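Ikel Two-Arm Bench: Open Day Demonstrations at Unham

Products / Bench systems / Ikel

The Ikel bench is a two-arm work cell for teaching, trials and light handling work. Fogh supplies it ready to run, with both arms on one mounting plate. You can see it working at our Unham showroom on open days in November, from 10 a.m. to 4 p.m. Entry is free. Groups larger than 7 should write to us first so we can split them between sessions.

The handwriting demonstration runs through the day on the main bench. The task is a short message in blue marker on a small whiteboard, and both arms work in the same area.

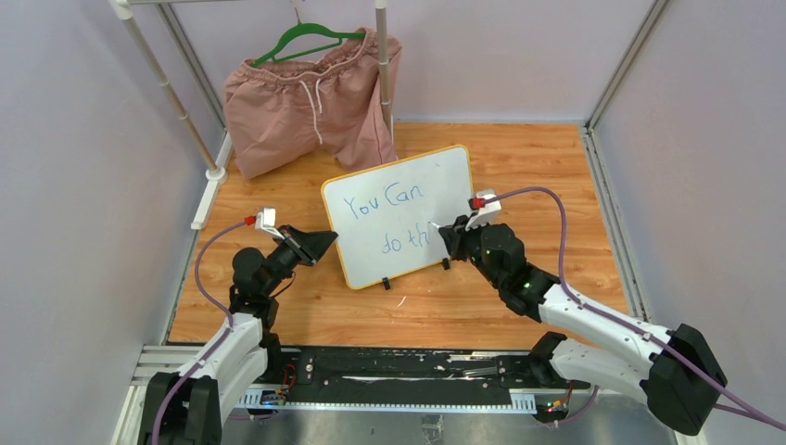
Can visitors bring their own items to try on the bench?
Small, dry items are fine if they weigh less than 125 grams. Hand them in at the front desk when you arrive and staff will tell you which session they can go into. We do not accept glass, blades or anything with a loose battery.

Each session lasts 50 minutes, with time for questions at the end. The first part covers setup: fixing the plate, connecting the arms and running the start-up check. After that the bench runs its task and visitors can watch the wrist view on the side monitor. The Flukine control software is open on a second screen, and you are welcome to ask for a menu or setting to be shown again.

Writing is a useful task to watch closely. The gripper has to hold a slim round barrel, and the tip has to meet the board at a pressure that leaves a line.
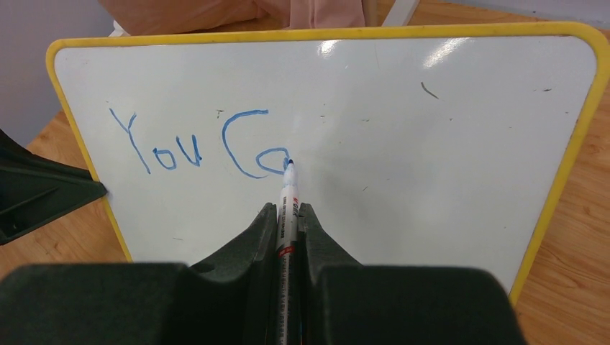
Handwriting demonstration, wrist view: blue marker on the small whiteboard.

Ordering and delivery
The bench ships with two arms, two grippers, the mounting plate, cables and one Flukine license. Delivery takes 32 working days from order. Spare gripper fingers are sold in pairs. Whiteboards and markers are not included.

Visiting Unham
Parking is behind the building and the entrance is at ground level. Sessions hold 32 people and seats are given out in order of arrival. Please stay behind the floor line while the arms are powered. Price lists and data sheets are at the front desk, or ask us to email you a copy.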